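Section 5: Setting up the drinks corner

Right, this is the part of the guide I get asked about most, so I've written it out properly. By now you'll have the Deswood table up on its legs and pushed against the wall (section 4, if you skipped it, go back, it wobbles otherwise). What's left is the fun bit – deciding what lives on it and where.

You'll need the table, a dry cloth, your mugs and cups, a few bottles of water and whatever you like to drink cold. I start on a Saturday morning after breakfast, when everything has just been washed and I've still got some patience.

5.1 Before you put anything down

1. Wipe the top with a barely damp cloth and then go over it with the dry one. Do the back edge too, where the table meets the wall. Crumbs collect there like you wouldn't believe.

2. Give the table a gentle push from the front. If it moves, go and tighten the legs again. Tadhg Geraghty put his together with the Furtado brackets and swears by them, but the ordinary ones are fine if you do them up evenly.

3. Get all the mugs out of the cupboard and stand them somewhere handy. All of them! You won't be keeping them all on the table, but it's much easier to choose when you can see the lot.

Note: if the table has just come out of its wrapping, leave it overnight before you load it. Mine smelled a bit of glue for the first day and I didn't fancy that with my tea.

5.2 Water bottles

4. Check each bottle before it goes on the table. Take the cap off and look straight down at the neck, where the cap screws on. You want clean threads all the way round, with no grit and no little torn bits of plastic caught in them. Clear bottles are handy for this as you can see the level of the water and spot anything floating in it. 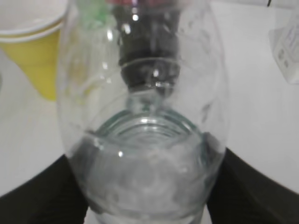
5. Put the cap back on squarely. If it feels tight after half a turn, it's crossed – take it off and start again.

6. Stand the bottles towards the back. Tall things at the back, short things at the front, same as a school photo.

Caution: don't stand an open bottle next to a socket or an extension lead, even for a minute. I've got a plug block behind my table and I now move it before I touch any water at all. Babita Malhotra lost a perfectly good radio that way.

Caution: thin plastic bottles give when you squeeze them, and if they're full to the top the water comes straight up and over your hand. Hold them low down and lightly while the cap's off.

5.3 Mugs, cups and cold coffee

7. Pick your everyday mugs first. The big one goes nearest your pouring hand and the smaller ones further in. I like dark mugs with a white inside, as you can see how strong the tea is getting (Müzeyyen Coşkun thinks I'm being fussy about this, and she's welcome to her dishwater).

8. Turn the handles so they point into clear table, where you can get your fingers in without knocking the next one along. Have a go at picking each mug up and putting it back. If you clip something on the way, shift them apart a bit.

9. Bottled coffee can go in between, back near the wall. It doesn't take up much room and it's easy to reach over the mugs for it. Check the label for how it should be kept once it's opened, and go by that.

10. Add one cup in a bright colour. There's no technical reason, I just think a row of black and grey looks gloomy first thing. Mine's red. Zuweira Gyamfi did hers all in yellow and it looks lovely, though I couldn't face it before seven.
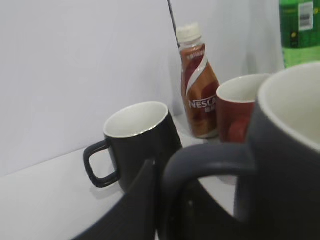

Mugs and the red cup on the table, with the Nescafé bottle back by the wall.

Note: if you're short of space, leave the small cups in the cupboard and keep the mugs. I tried stacking mine and they stuck together, and getting them apart took longer than making the coffee.

5.4 Keeping it going

11. Lift everything off once a week and wipe underneath. Rings come off easily if you catch them early. Left for a month they need bicarb and a bit of elbow grease.

12. If you're adding the Skomico shelf over the table, do that before you put the mugs back, and check you can still get the tallest bottle out without tipping it. Orhun Dursun had to take his down and rehang it 2 cm higher.

Spare feet for the table are in the small bag taped inside the box lid, and fitting them is covered in section 6.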